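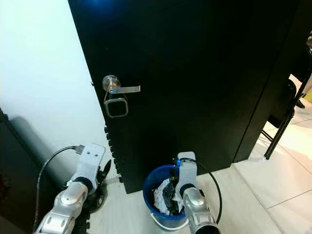
What should hang on a door handle? One thing, on a cord, and nothing else.

I've held this opinion for years and I get more excited about it the older I get, which my family finds tiring. Hooks have their fans, and so do bowls by the door, key racks, magnetic strips and those little shelves with a mail slot. I've tried most of them. I still think the best storage spot in any home or office is the lever handle you already own, provided you treat it with some respect and hang exactly one object from it.

Think about what a lever handle is. It sits at hand height, in the one place everybody in the room has to touch before they leave. No shelf in the house gets that kind of attention! You can walk past a bulletin board for six months without reading it (I have, and it was my bulletin board). You can't walk past the handle of a closed door. Your hand goes there, and if something is dangling under it, your fingers brush it on the way.

My conversion happened in my first apartment, on the top floor of a building on Zastau Street where the stairs were steep and the laundry room was in the basement. I forgot the laundry room key so often that I began to plan for forgetting it. Then I tied it to a shoelace and looped the shoelace around the base of the handle, behind the lever, tight against the round plate. I never made that extra trip again. The shoelace was ugly and I loved it.

The spot matters, by the way. People who try this and give up have almost always hung their cord out on the lever itself, where it slides off the end the first time someone opens the door in a hurry. Put it at the base. Up against the door it has nowhere to go, the lever moves freely, and the thing you've hung rests flat instead of swinging out and smacking the door every time somebody leaves. Thin cord is better than thick for the same reason. A fat braided strap bunches up behind the lever and you'll feel it each time you press down.

And then there's the question of what the one thing should be. I'm generous about this. A key is the classic. A metal loop or a tag is lovely because it has a little weight and hangs straight. A small paper sign works for an afternoon, and then it curls. What I won't accept is bags. A tote bag on a door handle is how the whole arrangement falls apart, because a bag has room in it, and room gets filled, and by the end of the week you're opening the door with an umbrella, a scarf and somebody's overdue library books hanging off it. I lived with a roommate who did this, and we had to shoulder our way into our own kitchen.

The door itself deserves a word too. I used to think every interior door should be white, and I'm now completely gone on dark ones, especially against a white wall. A matte black door with silver hardware is about as good as a door gets, in my book. You can find the handle from across the room. Anything shiny that hangs there shows up right away, and the same thing on a white door would half disappear. When we redid the back rooms at Plesumis, the small rehearsal hall where I spend most of my evenings, I argued for black doors until everyone was sick of me. We got them. Fingerprints are a nuisance, I'll admit that. I keep a soft cloth in my coat pocket and I wipe as I go, and I've come to enjoy it.

Fengying Jiang, who ran the hall before me, was a hook person. She had a board with 186 hooks on it, every one numbered, and she could tell you from memory which key belonged to number 8 and why number 9 had been left empty. I admired that board a great deal. I also watched grown adults stand in front of it for ages, reading numbers under their breath, while the room they wanted was a few steps away with its door locked. After she retired we moved the everyday keys to the inside handles of the rooms that are always open, one to a door, and kept the board for the rest. She came by in August to see how we were getting along, looked at the doors and said, "Well, it's tidy." I've been living off that ever since.

Some will say it looks unfinished, something dangling there on a string. I like how it looks! A room with a folding chair pulled out and a cord on the door handle is a room people are using. I feel the same way about pencils on a piano and a dish towel over an oven rail. Those showroom interiors with nothing on any surface make me want to hang my hat on something just to break the spell.

My other answer is that it costs next to nothing. The catalog that came through my mail slot last month had an entryway organizer in it for 500 dollars, with a felt-lined tray. I read the page twice, since I do enjoy a catalog, and then I went to the drawer for a piece of cord. A yard of it will do two doors with some left over.

If you want to try it, start with the door you use most and the object you lose most. Tie a knot you can undo. Let the cord be short, so that the thing hangs just below the handle and doesn't knock around at knee level, and leave it there for a couple of weeks before you decide. Do take it down if you have a cat, though. Mine had the laundry key under the stove within the hour, and I only got it back with a yardstick and a good deal of patience.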